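The Elby Sessions

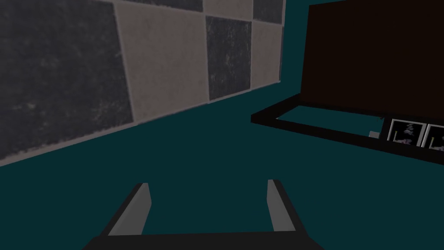
Teal floor, tiled wall.

The label wanted the second album to sound like the first one, only different, and by September they had stopped laughing when I asked which half of that sentence mattered more.

I play keyboards in a band called Flisasik. The name means nothing. Our singer found it on a scrap of paper in a coat she'd bought secondhand, and by the time we looked into it we had already paid for the drum skin. The first record sold well enough that strangers mispronounced us on the radio. For the second, the label sent us to Elby, a town with one hotel, two bakeries that weren't speaking to each other, and a recording studio in what used to be the public baths.

"The reverb is legendary," said the man from the label, over the phone, from a city with restaurants.

The reverb was long. You could clap in the main hall, go and put the kettle on, and be back in time for the end of it. Our drummer hit his snare once on the first morning and then sat with his hands in his lap, listening, like someone waiting for a verdict.

"I can't play fast in here," he said.

"Then play slow," said the producer.

The producer came with the building. He had made one famous record, long ago, and had spent his career since then telling people how. He believed in tape, in silence before noon, and in the Kinoshita, a mixing desk the length of a rowboat that he said was one of 7 ever made. He wrote the number on the wall above it, as a numeral, I suppose so that it would look more official. The desk hummed in B flat. Every song we recorded in Elby was therefore in B flat, or else in some key that sounded like an argument with it.

We had 12 songs when we arrived. I know because the bass player had printed a list and taped it to the control room door. By the end of the first week there were lines through most of them, and next to one title the producer had written "Why?" in green ink. The bass player, whose song it was, went out for a walk and returned after dark with a loaf from each bakery, which in Elby counts as a provocation.

Our singer did her vocals lying down. This was the producer's idea. He said the voice sat differently in the chest. She said the voice would like a cushion. They compromised on a folded towel, and he told her to sing the chorus as though she had already forgotten it. She sang it beautifully. He asked for it again with less remembering.

Between takes I was given the job of writing the single. Bands always have a person who is good at the single, and everybody else resents them in the interviews. I worked on it in the back room with an upright piano that had a few dead notes near the top. I wrote around them. I have since been praised in print for the restraint of that melody.

The label called every evening at six. They wanted to know if it was going well. I said it was going. They wanted to know if there was a moment in it – that was their word, a moment – something people could film themselves doing in a kitchen. I held the phone out toward the hall, where the drummer was hitting a cymbal with a sock on his stick and the producer was nodding with his eyes shut.

"Is that the single?" they said.

"That's the bridge."

"Could the bridge be shorter?"

In the third week a rival band got in touch. They were called Skindon, and they'd been at school with our drummer, and they had just announced a surprise album, with a countdown clock, so as not to startle anyone. They sent us a copy out of kindness. We listened to it through the Kinoshita in silence, the five of us and the hum. It was very good. It was quick and bright, and it wasn't in B flat.

"Well," said the producer, "they've peaked."

The bass player got up and started packing his cables. He didn't make a speech. He coiled each one properly, over and under, the way he does when he's furious, and our singer watched him from her towel.

"I'm not going," she said. "I've only just got comfortable."

So he uncoiled them again, and because he was angry and the tape happened to be running, he played the line he'd been playing since he was a teenager, the stupid one we had banned from sound checks. The drummer came in underneath, slow, leaving room for the hall to finish each thought. I had the chords of the single ready and nothing to lose by them. Our singer sang whatever was in her head, and most of that turned out to be a complaint about the bread.

It ran just over nine minutes. The producer rewound it, listened to the whole thing standing up, and then reached over and crossed out the word "Why?" in green ink.

The label cut it to three minutes and took out the drums, the bass line, and the verse about the bakeries. What remained was mostly piano and towel. They pressed 2,000 copies on colored vinyl, and a magazine called it our most intimate work to date.

I still have the full version. I play it in the van sometimes, when we're on the way to somewhere with a proper ceiling. The drummer says it drags. Our singer says she can hear herself remembering. At the end, after the last chord has gone all the way down the hall and come back, there's the hum of the Kinoshita, and over it, fairly clearly, the bass player asking if there's any lunch.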